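Home Poems Writing Help Bookstall Submissions Contact

How to put your poems of faith into a first booklet

Many people who write about prayer, illness or loss end up with a folder of poems and no clear idea what to do with them. This page sets out how to turn that folder into a small printed booklet. It is based on how we work at Randota Press, but you can follow it with any printer.

1. Gather everything before you judge anything

Print out every poem you think is finished, one to a sheet, and put the title at the top. If it has no title, use the first line. Do this even if you normally work on a screen. You will be moving poems about a lot in the next few days, and sheets are easier to shuffle than files.

Write the month and year of each poem on the back in pencil. If you can't remember, guess. You may not use the dates in the booklet, but they help when you are looking for the order in which things happened to you.

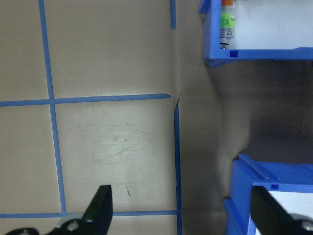 Read the whole pile aloud once, at a normal speed, without a pen in your hand. Then leave it for a day and read it again, this time putting a small mark on any sheet where you stumbled or lost interest. Marked poems go into a second pile. Don't throw them out yet.

2. Decide how long it will be

A stapled booklet has to be made in multiples of four pages. Our usual size is 36 pages, including the title page, the contents and a page of thanks. That leaves room for between twenty and thirty short poems. A single long poem can also work. One we printed for a parish in Pellia ran to 288 lines and filled the booklet by itself, with a psalm verse at the start of each section.

If you have more than will fit, cut from the second pile first. Two poems that say the same thing about the same evening will weaken each other, so choose one.

3. Find the order

Start with the order in which the poems were written and see what is wrong with it. Recovery and belief seldom move in a straight line, and a booklet can show this, but a reader who meets nine dark poems in a row may well put it down. Break up long runs. A short poem about the garden or the bus queue gives people time to breathe.
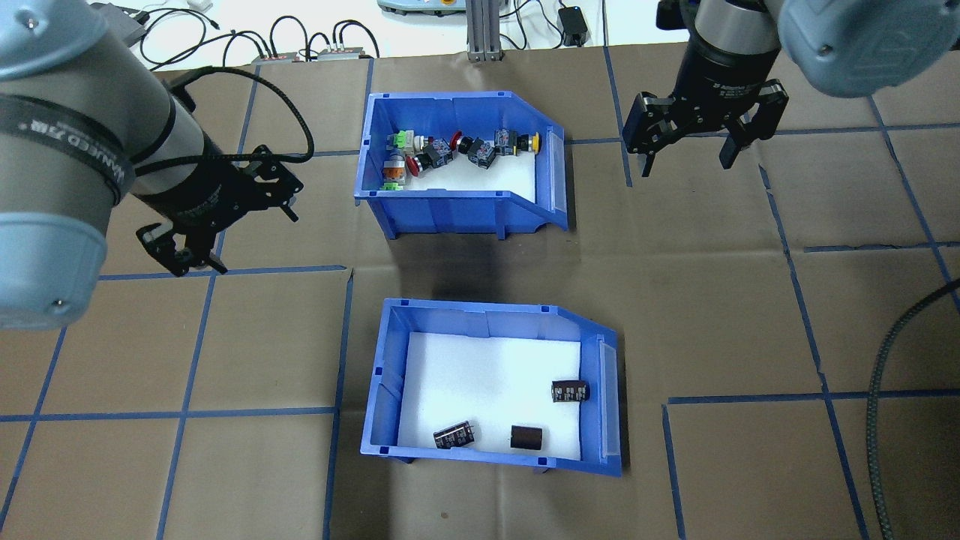 Most first booklets do well in 3 parts. You might use the hours of the day, the seasons of the church year, or a change of place. Give each part a plain name. Check the last poem of every part with particular care, as it will be followed by a blank page and will stay in the mind longer.

Try not to finish on your most cheerful poem if the rest of the book hasn't earned it. A quiet ending is usually better.

4. Check your quotations

Go through and underline every line that comes from the Bible, a hymn or a prayer book. Write down which translation or edition you used. Older hymns are usually out of copyright, but modern translations and songs often aren't, and you may need to ask for permission. Publishers generally explain on their websites how much can be quoted and what wording they want in the acknowledgements. Allow some 3 months for replies.

If a poem is about someone living, show it to them. This applies to doctors, clergy and family as well as friends. Changing a name is not always enough in a small congregation. 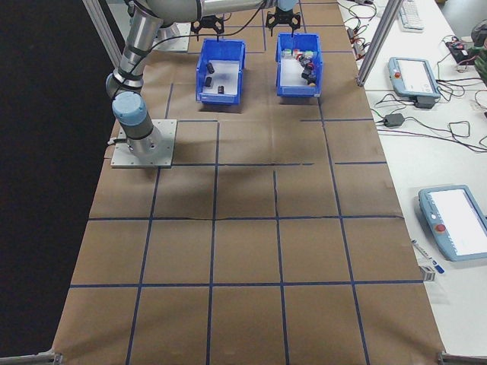 5. Lay out the pages

Use one typeface throughout. We use Bustamante at eleven point for the poems and a size larger for titles, but any clear book face will do. Avoid italics for whole poems, and avoid centring them. Line up every poem on the left and start each one on a new page.

Watch for long lines that turn over. Either make the margin a little narrower or indent the part that has turned, so that it isn't mistaken for a new line. If a poem has to run to a second page, break it between stanzas, and put it on facing pages where you can.

6. Get a proof

Ask for one printed copy before you agree to the full run, and read it on paper from cover to cover, including the spine side of each page where words can disappear into the fold. Check that the contents page agrees with the page numbers. Ours are printed by Hudimex, who send a proof within the week.
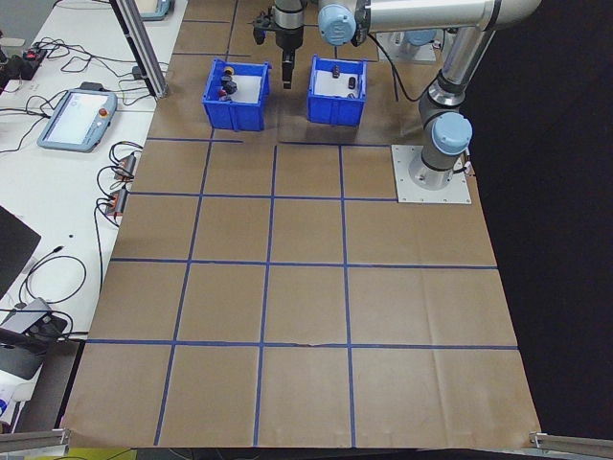

The printer told us that the commonest late correction is a missing dedication, followed by a misspelt name on the thanks page. Ask somebody else to read both of those pages before you sign off the proof.

Once it is signed, order fewer copies than you think you need. Reprints of a stapled booklet are cheap and quick.

Comments (3)

Anonymous
Useful, thank you. I had no idea about multiples of four. Does the cover count towards the total?

Randota Press
No, the cover is extra. When a printer quotes you for a booklet, ask whether they mean with or without it, as they vary.

Anonymous
I'd add that it helps to have another person read the poems aloud to you. I cut two of mine after hearing them in my sister's voice and changed the order of the last part completely.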